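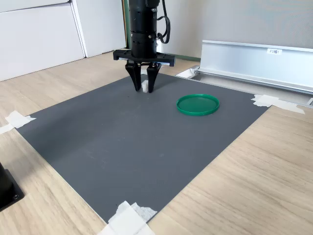
February, notebook page for the block-and-lid task, bench 2

Started at 9:40. Yulan was on the leader arm until lunch, I took the afternoon, Bastien checked the recordings at his desk and shouted when something was wrong.

Task text is the same as before: "put the white block on the green lid". We keep the wording exactly, also the small letters. Last month two versions of the sentence went into the set and Raphaël had to merge them by hand.

Total before today: 2,524 episodes in the Wornberg set, all tasks together. Of these, 796 are block and lid. Goal from Apolline is to have more variety and not only more episodes, so today we changed the lid position after each group of 11 and the block position after each single episode.

Rules we agreed in the morning:
- Start pose is always the saved one. Do not begin from where the last episode finished.
- Close the fingers fully on the block before lifting. If you lift too early the block turns and the rest of the episode teaches a bad habit.
- One correction is allowed in an episode. With two corrections, throw it away and repeat.
- After the release, go up straight and wait one second, then press stop.
- Hands out of the camera view before you press record. I forgot this myself in the afternoon, those are marked.

Mat. The dark grey mat is better than the bare table for the wrist view, where the light wood and the white block were very near in brightness. It is fixed with white tape, and I do not like this completely. The tape is also white, and in the old Prindow data we had a policy that went to a piece of paper when the block was hidden. Yulan thinks the tape is too far from the working area to matter. Bastien wants grey tape. I will order grey tape, it is cheap, but we do not change it in the middle of this batch. Whoever changes it, please write the episode number here.

Problems:

10:25. Delay between the leader and the follower, I would say a quarter of a second. Yulan could feel it when going down to the block. Restarted the Rovon driver and it was fine. Six episodes before the restart are removed. I looked at the time stamps afterwards and only the last ones were really bad, but we removed all of them to be safe.

11:50. Cable. When the arm turns far to the right, the loop of the black cable comes into the top view and covers a part of the lid. We did not stop for this. Mackenzie says to keep them, the model should see some covering. I agree if it is only a small part of the set. Tagged "cable".

14:15. The block slipped from the fingers two times one after the other, both at the same place near the right corner of the mat. The wrist is at a bad angle there and one finger touches first. I wrote this corner as "not reachable" on the position sheet. Maybe it is only me, Yulan should try it tomorrow.

15:30. Bastien found episodes where the gripper value stays at 0.98 and never comes to 1.0 when open. Same thing as on the Delorme arm last autumn. For training it is probably no problem, because we normalize it, but the replay script complains. Asked Raphaël to put a tolerance in the script.

About speed: my episodes are clearly slower than Yulan's. Apolline asked if we should make them equal. I think no, but we should save the operator name in each file, then we can look at it later. The field exists already and we leave it empty every time. From tomorrow it is required.

To do:
- grey tape (me)
- tolerance in replay script (Raphaël)
- operator field cannot be empty (Bastien)
- lid upside down, small test group only, ask Apolline first
- copy today's folder to the server before the night training. Bastien started it at 17:05, I have not checked that it finished.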